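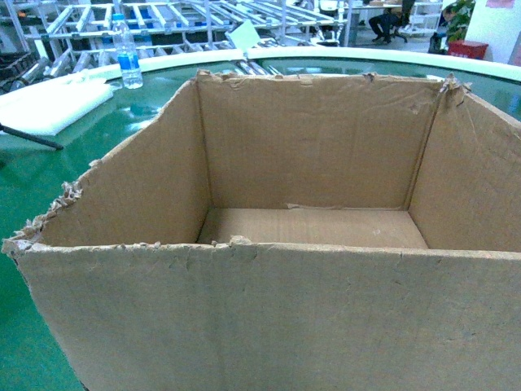 The decluttering column

Every spring the same advice comes round, and every spring I get letters asking if it works. This year's version is the Plonden method, which Dwynwen Samuel has been teaching on Curnell Street since March. You put everything you're unsure about into a plain cardboard box, close it up, write nothing on it, and give away whatever you haven't gone looking for after 188 days.

Why 188? I asked. I was told it "covers a full change of season and a little over." So would 180. So would 200. I suspect an odd number sounds like somebody tested it, and when I asked for the testing I got a brochure.

The brochure says that 532 households have finished the program. It doesn't say how many started. It doesn't say what they gave away, or whether they went out and bought it all again, which is what I would want to know before paying for the workshop. The boxes cost extra if you get them through the program. Used ones from behind the grocery store are free, a bit chewed along the top, and hold sweaters just as well.

Two readers wrote in after trying it. Babatunde Okoro boxed up his kitchen extras and was happy to see them go, though he says he'd been meaning to do it for years and the box mostly gave him a deadline. Rogério Peixoto had a worse time. He packed his late aunt's recipe cards with a stack of old manuals, forgot they were in there, and dropped the whole lot at the Conceição thrift shop. He got back roughly half of them. The rule says that if you forgot a thing you didn't need it. He'd like a word with whoever wrote the rule.

My complaint is with that rule. I haven't thought about my winter boots since the thaw, and I haven't opened the folder with the house papers in 5 years. Forgetting where something is tells you a little about your memory and a little about your closets. I don't see how it tells you what to keep.

If you want to try it anyway, I'd change a few things. Look through the box before it leaves the house. Write the contents on the outside, whatever the brochure says. Keep paper and photographs out of it entirely. And skip the workshop until they publish how many people dropped out.

Senan Lynch has asked about vacuum storage bags for next time. I have doubts about those too.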